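Sturneo Kitchen Teleop: read this before you download

Dataset card, version 7. Last edited Dec 17, 2020.

What it is

Sturneo is a set of 2,554 episodes of a robot arm being driven by a person through small kitchen chores: picking up a cup, tipping it into a bowl, putting it down again without incident. The person sits at a second arm across the room and moves it by hand, and the robot copies. We collected everything at the Vuststead lab. Versions 1 through 6 exist and we would rather you didn't ask for them.

Who drove

Gun-woo Byun drove most of the cup and bowl episodes and is very good at it. Inês Peixoto drove the rest and is faster, with the consequences you would expect. The driver is stored in the field "operator" as 0 or 1. Policies trained only on operator 1 move briskly and let go early. Policies trained only on operator 0 hover over the cup like a shopper reading ingredients. Mix them.

What's in an episode

wrist video, color
joint positions and the gripper opening
the leader arm's positions, same clock
one line of plain text naming the task
a success flag, set by the driver right after the run

The success flag is an opinion. Drivers were told to mark a run as good if the cup ended where the text line said it should. One of them counts "nearby."

Splits

Train and validation are split by recording session, so neighboring runs stay together. The test split has 502 episodes. Please don't tune on it. We did once, in August, and the numbers were lovely.

Known problems

The leader arm has a little play in the wrist joint. You'll see it as a twitch at the start of a grasp. Smoothing removes the twitch and also removes the grasp, so go easy.

In 12 episodes the text line says "cup" and the driver plainly went for the bowl. They are listed in errata.txt and left in place.

Steel bowls reflect the lights and whatever else is going on. If your depth estimator has feelings about that, mask the bowl.

Loading

Use the Torres loader, not the old Cloltorar scripts. The old scripts still run, and they swap the two grippers' open and closed values with no warning at all.

Questions

Open an issue and include the episode number. "It doesn't work" has been reported already.
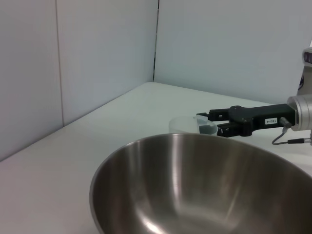
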